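Storing Paper Goods in a Damp Kitchen

Paper napkins, towels and filter papers take up moisture from the air and give it back slowly. In a closed cabinet next to a dishwasher vent they soften within a few weeks and start to smell of whatever else is in there. Coffee filters and baking paper are affected less, but filters stick together and tear when separated.

Keep paper at least 550 mm from the sink and on a shelf above counter height. The cabinet over the refrigerator is usually the driest one in the room. Avoid the space under the sink entirely, even with a lidded bin.
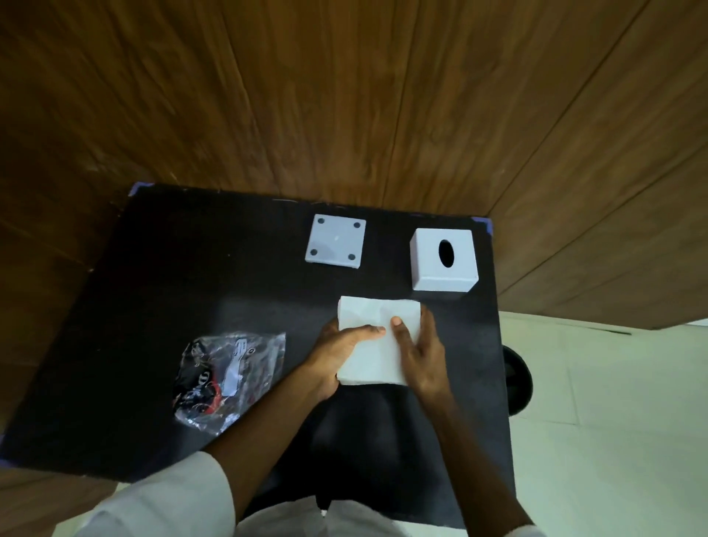 Store folded napkins flat, with the folds all facing the same way. Stacks kept on edge bow outward and jam in a dispenser. For a drawer, allow 80 mm of inside height and leave a finger's width at the front so the top layer does not catch on the rail.

Open packs should be closed with a clip – tape pulls the film apart after the second use. Bulk cartons of 163 or more go on a slatted shelf, off the floor, with the open end toward the room. Do not line the shelf with rubber matting. It traps moisture and can mark white paper.

Paper that has gone limp but has no spots or odor can be spread out in a dry room overnight and used for wiping up spills. Throw out anything with gray or yellow specks.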